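Handout 8: When the chip doesn't seat
Skusdale robotics module, 6/6/23

Last time I promised you the bent pins story, so let's get on with it. The job is taking processors out of old desktop towers and putting them back, with the arm doing the fiddly part and the side panel off. Sounds easy enough!
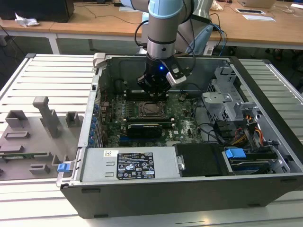 Fig. 1. The arm over an opened tower, with the removed side panel next to it.

Back in February, Teresa Peixoto and I lost a board in run 60. The arm had let go while the chip was tilted, one corner dropped first, and that was the end of a small patch of pins. The log (Delora, line 2274 if you want to look) said "placed OK", because all it checked was finger position.
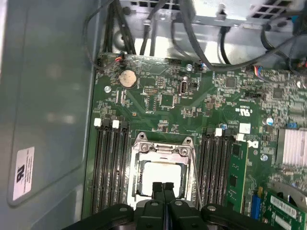

So my first rule is that you don't trust the log on its own. Get your torch out and look at the socket before anyone touches the lever. If you press a crooked chip down with the load plate, you turn a small fault into a dead board.

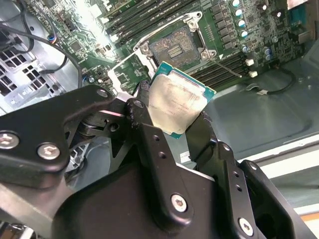

Jianhua Zeng reckoned the grip was to blame, and I came round to his view — one finger was closing a touch late, so the chip twisted as it was lifted. We'd been fussing over the camera for days, poor thing.

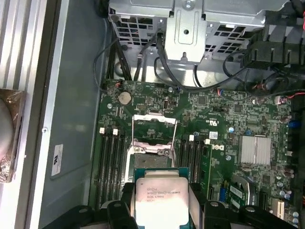 And please, hands out of the case while the arm is live, even if it looks parked. Press the stop first, then reach in.

For next time: read the Tolum fault sheet and write down where you'd have stopped run 60, and why.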